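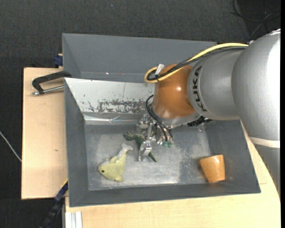 Grey bin, toy box clear-out, Sunday

Forum > Home and Storage > Do grey bins work for toys?

wstockdale
Everyone on here swears by one plain grey bin for the small stuff. I'm not convinced. Three things in mine, a yellow fish, a dark green animal and an orange cup, and I still don't see the point. What's wrong with a shelf?

Neville_W
A shelf is fine until a child meets it. With a bin you chuck it all in and walk off.

mkaram
And then they tip the lot out to find the one at the bottom. We had 30 animals in a Jolten tub and it was emptied daily.

Neville_W
Thirty is too many for any tub. Put half in the loft.

mkaram
So the bin works if you take the toys out of it. Right.

jtindall40
Why is the cup in with the toys? Cups go in the kitchen.

wstockdale
It's a bath cup, Jordan. It goes with the fish.

jtindall40
Then it's bathroom stuff and wants a bin with holes. Solid ones go slimy.

Neville_W
Ours never has.

mkaram
Have you looked underneath?

Neville_W
No.

wstockdale
Skevitz do one with holes but I'm not paying that for a bucket. Shelf it is, unless someone has a better argument than "chuck it in".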